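Curnwood Desk Organizer, Set-up Guide
December 2021
By Gualtiero Sartori

Section 3. Preparing the table and placing the organizer

Before you begin, take everything off the part of the table that you will use. The organizer is transparent, and on a pale surface its edges are not easy to see.

1. Lay a white sheet on the table and make it flat with your hands. Start from the middle and go to the sides.

2. Put the organizer on the sheet with the flat base down. Hold it by the base when you move it, never by one divider.

3. Leave a free space of 80 mm on each side, so that your hand can enter the compartments without pushing the dividers.

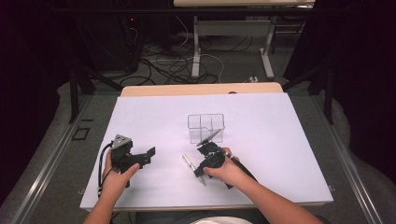
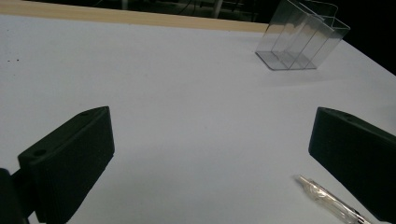
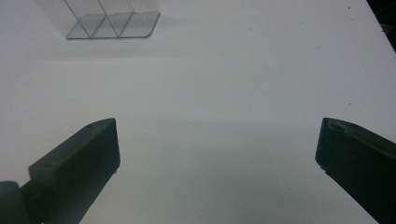
A clear organizer on a white table surface.

Can I wash the organizer in the dishwasher?
Wash it by hand only, with lukewarm water and a little soap, and dry it with a soft cloth. Strong heat can bend the dividers.

4. Fill the compartments at the back first. Put the tall things there and the short things in front.

5. Press lightly on the base at two opposite corners. If it rocks, turn the organizer and try again, or look for a fold in the sheet.

CAUTION: Do not use alcohol or window cleaner. These products make the plastic cloudy, and the damage is permanent.

NOTE: The larger model, Sala, has a heavier base. For this model two persons should do step 2, one to lift and one to guide the base.

If a divider arrives with a crack, do not glue it. Keep the box and write to the shop where you bought the organizer.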